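Bench notes, Thursday, April 28, 2022

Finally got to the Jullport towers today! They've been stacked by the door since January and I was getting tired of walking sideways around them. There are 20 in the batch, all office desktops, and the plan is still the one Fuad and I scribbled on the whiteboard: strip what's worth keeping, test it, and send the bare cases on to Kivdale with the rest of the scrap metal.

Started with the easy stuff. Side panels off and stacked against the wall (somebody please find a proper place for these, they slide if you so much as look at them). Then compressed air, outside, because last time I did it indoors and we were tasting dust until lunch. Most of these lived under desks and it shows. One had a paper clip sitting in the bottom, and one had half a sticky note with a phone number on it, which I threw out.

Memory first, since it comes out fastest. Clips back, lift straight up, into the antistatic tray. I had 4 sticks that wouldn't show up in the tester no matter which slot I used, so I cleaned the contacts with a pencil eraser and a wipe of alcohol and two of them came back. The other two have a dot of red tape on them. Please don't put red dots back in the good tray, Fuad, you know which afternoon I'm thinking of.

Drives are going in the Histon bin, the one with the lid that locks. Nothing with a drive in it leaves the room until it's been wiped and the serial number is in the sheet. I'm behind on the sheet. I'll catch up tomorrow morning before the phone starts, or that's what I'm telling myself.

Screws! I tried the muffin tin again and I still think it beats the magnetic mat. Case screws in one cup, drive screws in the next, standoffs in the third, and the mystery ones go in the corner. The mat is great right up until you lean on it with your sleeve.

Power supplies are slower. You've got the main board connector, the processor connector, and then whatever was tied into the drive bay with a zip tie by a person who loved zip ties. I cut the ties and leave the cables on. Workneh asked for the full harness with each supply, so no trimming, even when it looks like a bird's nest.
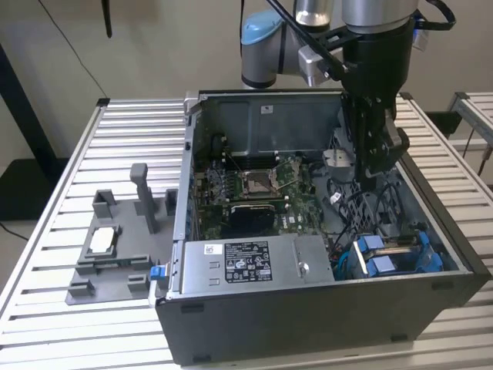
Do the power supplies have to be opened up before they go on the shelf? Leave them sealed, plug them into the load tester for 20 minutes each, and write the wattage on masking tape on the side.

I did find one 800 watt unit in the pile, of all things, and it's going on the top shelf with my name on it until we decide who gets it. (Me. I'm deciding.)

Heatsinks: twist a little before you pull. The old paste grabs, and I had a chip come up stuck to the bottom of one last year and spent an hour straightening pins with a mechanical pencil tip. Running the machine for a bit first softens it up if it'll still boot.

Still to do: order more alcohol wipes, find the second small Phillips driver, label the antistatic trays on the short side so we can read them on the rack, ask Fuad Bogale if Kivdale wants the plastic front covers on or off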